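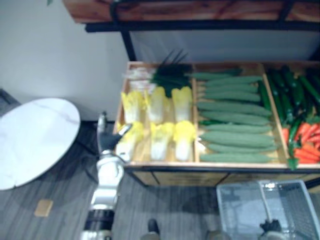 Setting Up and Restocking the Practice Produce Stand

Applies to: Plavmont Community Learning Centre, retail skills room
Prepared by: Mỹ Vi, Program Coordinator
Reviewed each June

Purpose

This procedure sets out how the produce stand in the retail skills room is to be stocked, faced and returned to order. It is intended for instructors and for learners enrolled in the Introduction to Grocery Work unit. The produce used in the unit is artificial. It must nevertheless be handled as a shop assistant would handle fresh stock, and learners are assessed on that basis.

A full set-up should be completed in 20 minutes by two people. Instructors working alone should allow additional time before the first class.

What you will need

The produce set, stored in the tubs marked Hisell
A shopping basket with a handle
A soft, dry cloth and a second cloth dampened with plain water
The stock sheet, which lists 51 lines
The small round table, for use as a resting place for the basket

Before you begin

Check that the stand is level and that the tray does not rock when pressed lightly at each end. Close the drawers of the cabinets under the tray. Pick up anything lying on the carpet in front of the stand and along the route to the table. Small, flat items are easily missed against the stripe and should be looked for.

Remove all produce from the compartment to be restocked. Do not restock over existing items. Wipe the base of the compartment and both sides of the dividers with the dry cloth. The damp cloth is for marks only and should not be left resting on the wood.

Arranging the compartments

1. Begin with the napa cabbages. Stand them upright, bases down and yellow leaf tops uppermost, in two rows of three. Set the back row first. The front row should stand close to the shelf's front edge without leaning over it.

2. Place the long green onions or leeks behind the back row of cabbages, with the leaves pointing upward. Wrapped items may share this space provided that the wrapping is intact.

3. Lay the light green cucumbers horizontally in the middle compartment, working from the back to the front. A full compartment takes 10. Keep the tapered ends in line where possible. Any dark green cucumbers found among them at inspection are to be moved to their own compartment.

4. Heap the dark green vegetables toward the back of the right-hand compartment and group the carrots at the front, with the tips pointing left. Leafy tops may hang over the front edge, but they must not be trapped beneath other stock.

Yellow, red and orange stock is placed further along the tray. Each colour should be kept together so that the customer can find the line from a distance. Where two green lines must stand side by side, a divider or a strip of another colour should separate them.

Positioning the basket

The round table stands a short distance from the stand, near the white partition. Place the basket on the table with its base fully supported. A basket that extends past the edge of the tabletop should be drawn back before anything is added to it, and the handle should be checked for free movement.

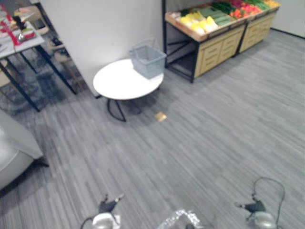
May the basket be placed on the floor while the stand is being stocked?

Baskets should be kept on the table or carried. If neither is practical, the basket may be set against the partition for a short period, provided that it is clear of the walkway and the instructor has been told.

Carrying and filling the basket

Learners practising customer selection should take hold of the basket by the middle of the handle, so that the weight hangs evenly. Lift straight up. 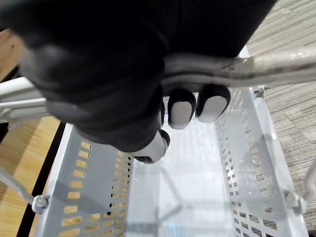

Once the basket has been lifted, keep it close to the body and walk at an ordinary pace. Turn with the feet and avoid swinging the load at the corner of the stand. The basket should be lowered under control and the handle released only when the base is resting on a surface.

Heavier and firmer items are placed first. In the practice set these are the cabbages and the cucumbers. Carrots follow, laid lengthwise, and leafy items are placed last. Clear sheets and other thin, flat pieces should be held by the edge and kept apart from the produce until the basket has been emptied. Check the slots in the walls and base for carrot tips and leaves before lifting again.

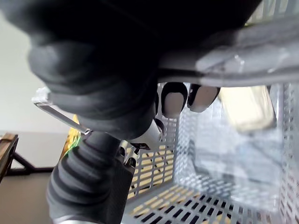
Shopping basket with slotted walls and floor.

Returning stock

At the end of each session, stock selected by learners is returned to the compartment from which it was taken. Items dropped on the carpet are wiped before they go back. Damaged items are set aside in the tub labelled Mavromatis, after the store that donated it, and entered on the stock sheet in pen.

The instructor then faces the stand from the customer's side and confirms the following:

Cabbages are upright and the front row is straight
Cucumbers are sorted by colour
Carrots are grouped at the front of their compartment
Drawers are closed and the carpet is clear
The basket is empty and fully on the table

Replacement produce is ordered through the Bravlow campus office. Requests must be received by 4 p.m. and should quote the line number shown on the stock sheet.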